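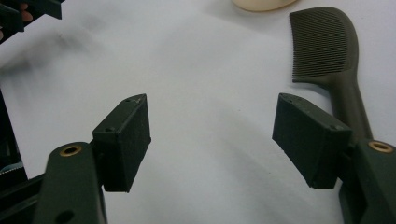
Abb. 7.1 Zwei dunkelgrüne Greiffinger über einer weißen Tischplatte

Kapitel 7
Oberflächen reinigen und pflegen

Lernziele
Nach der Bearbeitung dieses Kapitels können Sie
die wichtigsten Verschmutzungsarten unterscheiden,
ein Reinigungsmittel nach seinem pH-Wert auswählen,
einen Reinigungsplan für einen Arbeitsraum lesen und ergänzen.

Ausgangssituation
Der Betrieb Heronik hat zum 12. Oktober neue Arbeitsräume bezogen. Die Auszubildende Subbarao Amin soll gemeinsam mit ihrem Ausbilder Stepan Polishchuk einen Reinigungsplan aufstellen. In den Räumen stehen helle Arbeitstische, deren Oberflächen täglich benutzt werden. Der alte Plan stammt aus dem Mai und nennt nur die Fußböden und die Sanitärräume. Tische, Türgriffe und Fensterbänke fehlen darin.

7.1 Was ist Schmutz?
Als Schmutz bezeichnet man in der Gebäudereinigung jeden Stoff, der sich an einer Stelle befindet, an der er stört. Man unterscheidet lose aufliegenden und haftenden Schmutz. Lose liegen zum Beispiel Staub, Krümel und Papierfasern auf. Sie lassen sich trocken oder nebelfeucht aufnehmen. Haftender Schmutz — etwa Fett, Kalk oder eingetrocknete Getränke — muss zuerst gelöst werden.

Auf hellen Flächen fallen schon geringe Mengen von dunklem Schmutz auf. Auf dunklen Flächen sieht man dagegen vor allem hellen Staub. Die Farbe einer Fläche sagt also wenig darüber aus, wie sauber sie ist.

7.2 Die vier Faktoren der Reinigung
Jede Reinigung beruht auf Chemie, Mechanik, Temperatur und Zeit. Wird ein Faktor verringert, müssen die anderen den Verlust ausgleichen. Wer ein schwächeres Mittel verwendet, lässt es länger einwirken oder reibt kräftiger. Bei empfindlichen Oberflächen ist die Mechanik begrenzt, weil Kratzer nicht mehr zu entfernen sind.

Merke: Neutralreiniger haben einen pH-Wert von ungefähr 7. Saure Reiniger lösen Kalk, alkalische Reiniger lösen Fett.

Aufgabe 1
Nennen Sie für jeden der vier Faktoren eine Maßnahme, mit der Frau Amin eingetrocknete Kaffeeflecken entfernen kann.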